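Posted in: Fabric & Fiber, Questions We Get A Lot

We use cookies to remember your settings and count visits. OK / Manage choices

Dyeing Black Clothes Back to Black: Your Questions

The Vukenstead Dye Room runs open dye sessions every month, and faded black is the thing people ask us about most. We love this subject! A tired gray sweater going back into the pot is one of the best parts of the job. These are the questions that come in by email and at the counter.

Why do my black clothes turn gray?

Usually a mix of washing, sun and rubbing. Some dye leaves in every wash, and the surface of the fabric gets fuzzy, which scatters light and makes the color look paler than it is. Try a fabric shaver first. You may find there's a lot more black left under the fuzz than you thought.

Which fabrics take black dye well?

Cotton, linen, rayon, wool and silk all do beautifully, though they don't all want the same dye. Cotton and its cousins like fiber reactive dye. Wool and silk like acid dye (the acid is plain white vinegar, so don't let the name scare you). Polyester needs its own dye and a lot of heat, and we don't do it at the open sessions.

What about blends?

Blends are fun because you never quite know! A knit that's 80 percent cotton and the rest polyester will come out a soft charcoal, with the polyester staying its old shade. Plenty of people end up liking that more than flat black. Stretch fibers don't love long hot baths, so keep those pieces to the cooler cotton method.
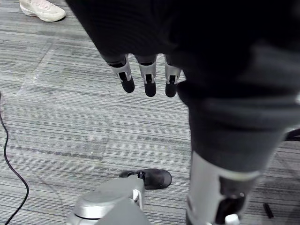 Stitching is the other surprise. Most store-bought clothes are sewn with polyester thread, so a faded seam will stay faded after the fabric around it goes dark. If that would bother you, go over the visible topstitching with a fabric marker once everything is dry.

How much dye do I need?

More than you'd use for any other color. Black is greedy. Weigh the piece dry and then check the chart on your packet, using the line for black. We stock Gakero powder in 35 gram jars, and one jar handles a heavy sweatshirt nicely.

How long does it sit?

For cotton, we leave it 24 hours at room temperature, with plenty of stirring in the first hour. Stirring is what keeps you from getting blotches, so put on some music and stay with it!

Will it bleed on my other clothes?

It will if you skip the rinsing. Rinse cold until the water looks pale, then wash hot with a dye detergent if the fiber can take it. Wool gets lukewarm water and gentle hands. Wash the piece alone the first few times.

Can I bring my own things to a session?

Please do! Up to 12 ounces of dry fabric per person is included, washed and with no fabric softener. The November session is at our Mercado Street studio, doors at 10 a.m. Wear shoes you don't care about.

Do you sell black yarn?

Yes, the Brestotico wool in two weights. It's dyed in small batches, so buy enough for the whole project.

Related
Indigo for Beginners
How to Read a Fiber Label
Getting Dye Off Your Hands
Fabric Shavers We Like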